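# Steamed Buns in a Countertop Steamer: Dough, Steaming Time and Resting

Course: Food Preparation Methods, project group 3
Author: Timo Hagedorn
Submitted: May 5, 2018

## 1. Purpose

The project looked at how plain steamed buns turn out in a small electric steamer of the kind sold for home kitchens. Most recipes are written for a bamboo steamer over a wok. A metal basket holds less heat away from the water and lets more condensation run down the inside of the lid, so the times in those recipes do not carry over well. I wanted a recipe and a routine that a student in a dorm kitchen could follow with one pot, one plate and no special tools.

## 2. Dough

The dough was a basic one: all-purpose flour, warm water, instant yeast, a little sugar and a spoon of neutral oil. I took the starting recipe from the Brultard course booklet and cut it down to 200 g of flour. The full recipe made too many buns for the basket, and the ones waiting their turn kept rising on the counter and came out flat.

The dough was kneaded by hand until smooth, rested under a damp towel, divided, and shaped into balls. For shaping, the edges are pulled up to the center and pinched shut. The first batch was steamed with the pinched side down, which gave a clean top but left the bottoms uneven, and they rocked on the plate. From the second batch on I left the folds facing up and pressed them lightly.

## 3. Steaming

The basket has a post in the center and holes in rings around it. Buns placed against the post stuck to it and tore when lifted, so all later batches were set midway between the post and the wall. The floor of the basket was wiped with oil on a paper towel. Parchment squares also worked but curled up at the corners and touched the dough.

Cold water went into the base first, then the shaped buns rested in the closed basket before the heat was turned on. Starting from cold water gave a smoother skin than putting the buns over water that was already boiling. When the time was up, the heat went off and the lid stayed closed for 3 minutes. Opening it right away made the tops wrinkle in two batches out of two.

The lid is lifted straight up and tilted only once it is clear of the basket. Drops that fall on a bun leave a yellowish, sticky spot. It is then laid flat on the left, away from the plate.

## 4. Moving the Buns to the Plate

The plate was kept next to the pot, on the right side, so that a bun never had to pass over the lid. I left space between the buns on the plate. When they touched, the skins stuck together and one of each pair peeled.

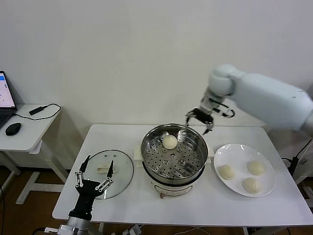 *Figure 1. Three buns on the plate and one left toward the back of the basket.*

The buns at the back of the basket were the hardest to reach, and the rim gets hot enough to burn a wrist. I tried wooden chopsticks, a silicone spatula and short tongs. Chopsticks left dents. The spatula was fine near the wall but did not slide well over the holes. Tongs worked best if they were opened wide and closed slowly, low on the sides of the bun.

## 5. Results

The best batch was evenly risen, with folds still showing and no wet spots. Feng, who tasted every batch, found the later ones a little sweet, and I agree that the sugar could be cut in half. The texture was closest to store-bought buns when the dough had rested until it was puffy but still sprang back slowly when pressed.

Batches that rested too long looked good in the basket and then sank on the plate. I could not fix this by steaming longer. It only made the bottoms soggy.

## 6. Problems and Next Steps

I did not measure the temperature inside the basket, and the kitchen was warmer on some days than on others, which changed the rising time. A filled bun would also need a different time, and none were made for this report.

In July I plan to repeat the last recipe with half the sugar and with low-protein flour. I would also like to try wrapping the lid in a thin towel to catch the drops, as long as the cloth can be tied up well above the base.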